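Notes from the Plurer Workroom, October 2025

The long road to a green dining room
by Maiara Lopes

Well, we did it. After three years of saying "we really ought to do something about the dining room," my husband and I have painted the dining room, and since so many of you wrote back after the last newsletter asking for news of it (bless you, I had only mentioned it in passing, under the part about curtain linings), I thought I would give it the whole item this time. The new linen samples will have to wait for the next one. They are lovely and they will keep.

For those who are newer to the list, our house is the narrow one at the bottom of Brendell Lane, with the pear tree that drops its fruit on everybody's windshield. The dining room faces north. It gets a cool, flat sort of light for most of the day and then a little gold around the edges in late afternoon, if the neighbors haven't parked the camper in the way. When we moved in it was a yellow I can only describe as custard. I didn't hate it! I grew up in a yellow kitchen and I have a soft spot. But in that light it went a bit sour by November, and everyone who sat down to supper in there looked as if they were coming down with something.

So, green. I had known it would be green for a long time, and I had a folder of clippings to prove it. I wanted one of those greens with plenty of gray in it, the kind that looks like nothing much on the card and then fills a whole room very quietly. My mother calls them "pond colors" and she doesn't mean it kindly.

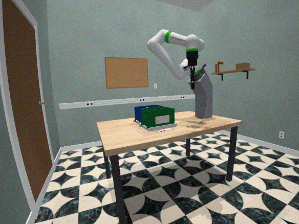 A wooden table against muted gray-green walls.

Choosing the green

I'll tell you now that the paint cards nearly did me in. I came home from the store with a fistful of them and taped them up over the sideboard, and for a week every person who came through the house was marched in and asked for an opinion. My sister liked the palest one. The man who came to look at the boiler liked the darkest and had a good deal to say about it. My husband said they were all the same color, and I sent him out to rake.

What helped in the end was giving up on the cards and buying sample pots. I bought too many of those as well, but I don't regret a single one. I painted each of them onto a big piece of poster board, two coats, leaving a white border all the way around so the old yellow couldn't get at it. Then I moved the boards from wall to wall as the day went on. A green that looked soft and silvery beside the window at breakfast could turn nearly blue in the corner by the door, and one that I had completely fallen for went the color of wet cement as soon as the lamps were lit. I was quite sad about that one. I've kept the board, and I think it may do for the back hall, where there's a warmer bulb.

The winner was from Carré, a color they call Rushes. In the morning it's mostly gray, and by the time we're laying the table it has gone a good deal greener. I know that some of you have been burned by paints that shift, and I have too, but this one shifts in a direction I like.

If you're doing this at home, do look at your boards at the hour you use the room the most. We hardly ever set foot in the dining room before five o'clock except to look for the stapler, so I let the evening have the deciding vote.

Washing, filling and all the dull parts

I had hoped to skip most of this. My husband, who is a patient man about everything except paint cards, wouldn't hear of it, and he was right. We took down the curtains and the plate rack, and washed the walls with warm water and a drop of dish soap. I was ashamed of the water. Then came the filling. There was a crack over the window that I had been hiding behind a wreath, and a whole constellation of nail holes from the previous owners, who must have hung and rehung the same picture every month of their married life. We filled, we let it dry overnight, we sanded, and then we ran our hands over it all with our eyes closed, which is how my grandfather used to do it and still the best way I know to find a bump.

One coat of primer over the yellow. I'd wanted to go straight in with the green, and I did try a patch behind the door, and the yellow came grinning right through it. Prime your yellow, friends.

After that it was two coats of the color, with a roller on the walls and an old angled brush for the edges. I cut in and he rolled. We had the radio on, and a pot of soup on the back burner, and it was one of the nicer weekends we've had this year — I'd almost paint another room for the sake of it. The ceiling we left alone. It's an off-white that has gone a little gray with age, and I was all set to freshen it up until I saw it next to the new walls, where it looked perfectly content.

The table

Now the table, and here I have to go back a bit. Our old dining table had been my aunt's, and it was round and wobbly and far too small once the children started bringing people home. I had wanted a plain rectangular wooden one for ages. New ones at the size we needed were going for $900 and up, and I simply couldn't do it with a good conscience after the boiler. So I started looking on Giveo in the evenings, with my feet up, and I have to say it became a little bit of a habit.

There were some heartbreakers. One gorgeous old farm table turned out, when we drove out to see it, to be too long to go around the bend in our front hall. I had measured the room and never thought to measure the hall. Please learn from me and measure the hall, and the front door, and the turn at the bottom of the steps if you have one.

The one we brought home cost $214 and seats 6 without anyone having to straddle a leg. It had a sticky old finish on the top and somebody's long division pressed into one end, quite faintly, as if a child had done homework on it without anything underneath. I sanded the finish away and stopped when I got to the sums. I oiled right over them. It's only the one end, and I sit there.

What surprised me was how much the wall color did for the wood. Against the custard yellow, every piece of brown furniture we ever owned looked tired and orange. Green with gray in it seems to bring out whatever is warm in the grain and then politely step back. I've seen it work with pale wood and with dark, and I've seen it lean a good bit more toward teal and still be very handsome, especially over a patterned tile floor where there's already plenty going on underfoot. We have plain old floorboards ourselves, but a customer of mine has gone the tile route and I come home from her house full of envy every time.
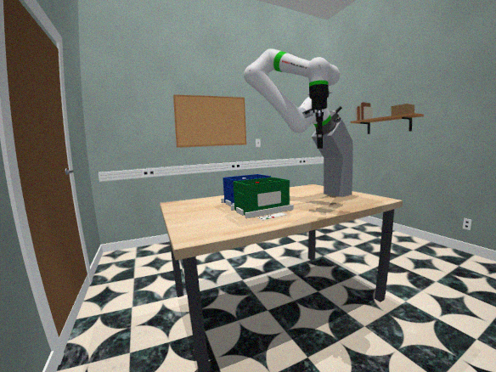

What I would do differently

I'd buy the second can at the same time as the first. We ran short on the last wall, naturally on a Sunday evening, and although the new can matched beautifully I spent a nervous night over it.

I would also have ordered the curtains after the walls were done. The ones I made in the spring were a cream with a pinkish stripe, and they looked charming with the yellow and quite wrong with the green. They've gone up to the spare room. For now there's a pair of plain oatmeal ones at the window, unlined (I know, I know, after everything I said last time), and I'm thinking about a rust-colored check for the winter. If any of you have hung rust with green and lived with it for a while, do write and tell me how you got on.

And I'd leave myself longer before having company. We had people to supper two days after the last coat went on, with every window open on account of the smell, and my poor mother ate her pie in her coat. She did look around, though, over the coffee, and she allowed that for a pond it was very comfortable.

Coming up

The workroom will be open its usual hours through the fall. The table linens class is full, but I'm keeping a list for a second one in December, when we'll be doing mitered corners and napkins, and you're welcome to bring your own fabric or choose from the shelf. Reply to this email if you'd like your name put down. Seam rippers and coffee are provided, and there will be pear cake for as long as the pears in the freezer hold out.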